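Gripper bake-off moves outdoors with a new simulated patio

Jan 9, 2026

The Griltance gripper comparison has a new set of results, and they are a lot of fun to dig into. The team at Fladard has finished the first outdoor round of its simulated trials, pitting the Irness two-finger gripper against the newer Tuhiwai hand on the same arm, with the same controller and the same tasks.

Until now everything in Griltance took place indoors, mostly at kitchen counters and desks. That was fine for getting the basics right, but both grippers had started to score so close together that it was hard to tell them apart. Going outside changed that in a hurry!

Each gripper made 149 attempts in the outdoor set. The jobs were simple to say and hard to do: reach down, close on a plant near its base, lift it, hold it for 10 seconds and set it back down. A run counted only if the plant ended up upright and the fingers let go cleanly.

The Tuhiwai hand came out ahead, and the gap was widest on plants with floppy leaves. Its softer closing motion seems to matter more than its extra reach, which surprised the people who wrote the tasks. The Irness gripper was faster on nearly every run and did better with small, stiff pots – a good sign for anyone who already owns one and was worried about being left behind.

Camera placement got a trial of its own. With the camera mounted high on the arm, both grippers lost track of low objects late in the approach. Moving it down near the wrist fixed much of that, although the fingertips then take up part of the view the whole time. The team tried 2 controllers with the low camera, and the slower, steadier one won easily. It made smaller corrections close to the ground and bumped fewer things on the way in.

The patio level is the one most of the testers ended up liking best. It puts a leafy plant right on the mottled concrete, with a black grill cart standing on one side and a wicker sofa farther back, so the arm has room to work but can still get itself into trouble. Wide-open fingers are a good way to start the approach there, and a poor way to finish it if the grill is close.

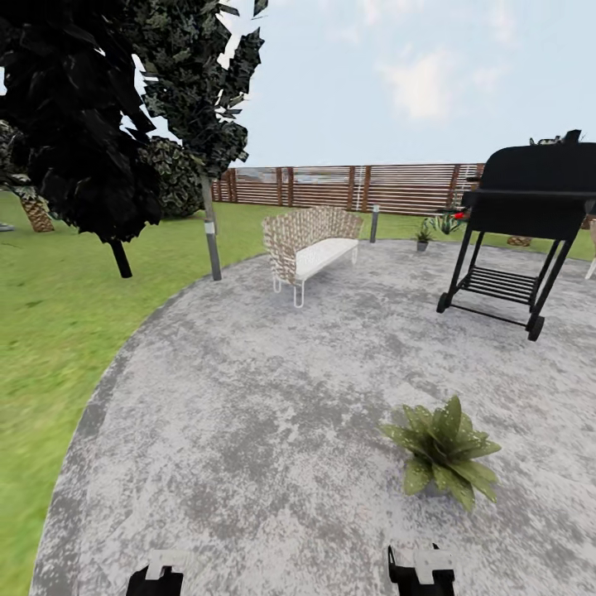 What comes next

A second outdoor round is planned for June, with 226 attempts per gripper and a wider mix of plants. Fladard also wants to add wind, which should be rough on the floppy leaves and very interesting to watch. The task files and full score sheets from this round are on the Griltance project page now, along with the settings for both controllers.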